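Clinic Notes – April

Quick one this month, the printer is playing up and I've got the flu fridge delivery at 9 so bear with me.

Flu shots first because that's what everyone rings about. We're starting on Sunday, in the hall side of the Roren building, not the main clinic. Enter from the car park. Doors open at 9, last person through at noon. No booking needed if you're over 65, pregnant, or bringing a child under five. Everybody else please book, by phone or at the front desk. The online form is still showing last year's times and Darius Ots is chasing Panlow to get it fixed. Until then ignore it.

Bring your Medicare card. Bring your reading glasses too, the consent form has been shrunk again to fit one page. Short sleeves if you can manage it. You'll be asked to sit for 15 minutes afterwards, yes even if you have had one every year since 1990.

Kids' doses are a separate box and a seperate nurse. Rosine Delaunay is doing those, at the table nearest the stage. If your child is having the nasal spray and has a blocked nose on the day, tell Rosine before she opens it and she'll decide whether to go ahead.

Had a bad reaction to a vaccine before? Don't come to the hall. Ring and we'll book you in the main clinic with a doctor on hand. 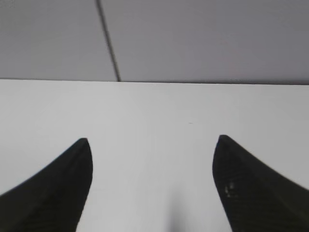
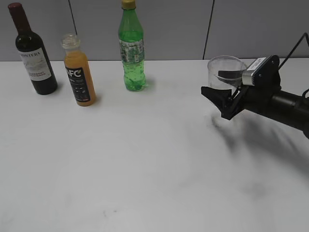
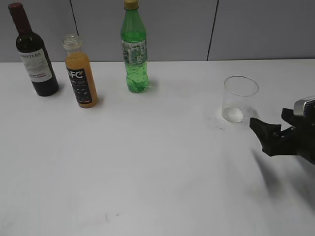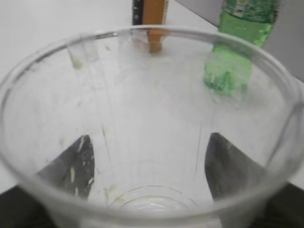

Next thing, medicines and what you wash them down with. Lihua Song has been doing the medication reviews – 40 so far, more to go – and the same few questions keep coming up so she asked me to put the answers in here. Grapefruit is the big one. It doesn't mix with some cholesterol tablets and some blood pressure tablets, and leaving a gap of a few hours doesn't fix it. Check the label or ask the pharmacist. Orange juice, like the smaller bottle next to the wine in the second and third photos, is fine with most things, but a few antibiotics and the thyroid tablet want plain water and nothing else. Same goes for the weekly bone tablet, a full glass, standing or sitting up, and stay up for half an hour. Wine is a longer talk. If you take sleeping tablets, strong pain relief or warfarin, have that talk with Lihua before your next glass, she won't tell you off.

Iron tablets – away from tea, coffee and milk. Two hours either side if you can. Thyroid tablet first thing, before breakfast, every day the same. If you forget, take it when you remember that day and don't double up tomorrow.

Reviews are free if you're on five or more regular medicines. Takes 40 minutes. Put everything in a bag and bring the lot, including the vitamins, the fish oil, the creams and whatever your sister gave you. Tuesday afternoons are gone until the end of the month, mornings still have spaces.

Scripts. We need two working days. I know, I know. Triin Org is on the desk by herself most afternoons and same-day requests are taking up half her time. If you're on your last repeat, ring when you open the packet. If you've truly run out of something important (insulin, heart tablets, puffers) say so straight away and she'll get a doctor to look at it that day.

Parking. The Paulauskas yard next door is no longer letting us use their 21 spaces on weekdays. Weekends still OK, so the Sunday clinic isn't affected. Street parking is two hours. The community bus will stop at the front door if you ask the driver, give them 24 hours notice for the wheelchair ramp.

Blood tests. The collector is now here from 7.30 in the morning. Fasting tests get done first so please don't be cross if someone who came in after you gets called ahead. Water is fine while fasting. Black coffee isn't.

Walking group is back on, leaves from the Tikside gates, flat path, dogs OK on a lead. Arūnas Butkienė is leading it while Darius rests his knee. Slow lot at the back, fast lot at the front, everyone ends up at the same bench. Hat and water bottle please.

Last few things. Masks are still asked for in the waiting room if you've got a cough or a runny nose, there's a box by the door. Old hearing aid batteries can go in the tin at the desk. Sharps containers, full ones, lid clicked shut, hand to a staff member and don't leave them on the counter. We've got a pair of brown glasses and one child's gumboot in lost property.

If you've changed your mobile number tell Triin, the reminder texts are bouncing for a fair few of you.

Hall set-up is from 8 on Sunday if anyone can help shift chairs.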